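Catching up on Brerkeo
August 25, 2023

I finished the second season of Brerkeo last night, so I can finally write about it without worrying what I might spoil for myself.

For anyone who hasn't heard of it, Brerkeo is an hour-long drama about a ferry company in a town called Orton. The company belongs to the Adamczyk family, and most of the first season is about which of the kids will run it. I put off watching because the trailer made it look like a crime show. There is a crime, but it's settled by episode four and after that it's mostly people arguing in offices and on docks. I liked it more once I knew that.

Season one is slow. I watched two episodes in July, stopped, and came back three weeks later when I had a cold. The third episode is where it picks up. The older sister finds out the company has been selling tickets for a boat that can't leave the harbor, and she has to decide whether to tell her father before the inspection. The whole hour takes place in one day and there is hardly any music in it.

Season two is better in most ways. The writing is tighter and the brother gets something to do besides drink. I didn't care for the new lawyer, Osten, who seems to be there to explain contracts to the audience. The flashback episode could have been half as long. The scene with the 288 unpaid invoices laid out on the car deck was my favorite of the season, and I went back and watched it again the next morning.

The sound is uneven. I had subtitles on for most of it, and they don't always match what people say. In the finale a boat's registration is read aloud as 3351 and the subtitle gives a different number. It matters a little, as that number is how the father figures out who sold it.

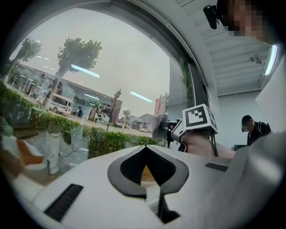
Do you need to see the first season before the second?

I would. Season two opens with a short recap, but it leaves out the deal with the bank, and the fight at the wedding won't make much sense without it. If you're short on time, skip episodes five and six of season one and read a summary of those.

I'm starting the podcast that goes with the show this weekend. The first few episodes cover the pilot, and I'll post again when I've gotten through them.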